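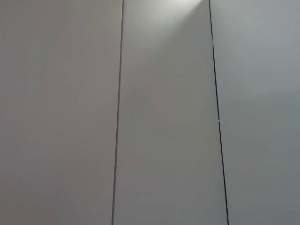
Grornley Peer Support Records

Contents

Yearly survey answers and session logs from the Grornley peer support program, which pairs former service members with trained peers who have served themselves. The set holds 3253 rows, one row per contact. A contact is a phone call, a home visit or a group session.

Files

contacts.csv: date (month only), contact type, length in minutes, centre code
survey.csv: sleep, mood and pain scores, each 0 to 10
codes.txt: meanings of the centre codes

Centres

Hikton (H), Prokopenko House (P) and Godik (G). Godik opened in March of the second year, so it has no rows before then. Hikton has almost 900 rows in the first year alone. Its phone line ran until 9 pm, later than the others.

How it was collected

Peers filled in a paper form after each contact and the centre office typed it up. Survey forms were mailed to 800 people, with a stamped return envelope. Answers given over the phone are marked T in the mode column.

Known problems

Pain scores from Godik use the old 0 to 5 scale. Double them before you compare. Blank mood scores mean the question was skipped and should not be read as zero. Family members sometimes joined home visits and the form had no place to record it.

Privacy

Names, service numbers and units have been removed. Free text notes are not included. Please do not try to match rows to people.

Use

Free for research and program planning. Not suitable for judging a person's claim or fitness for work.

Contact

Anisa Pattinasarany, records, Hikton centre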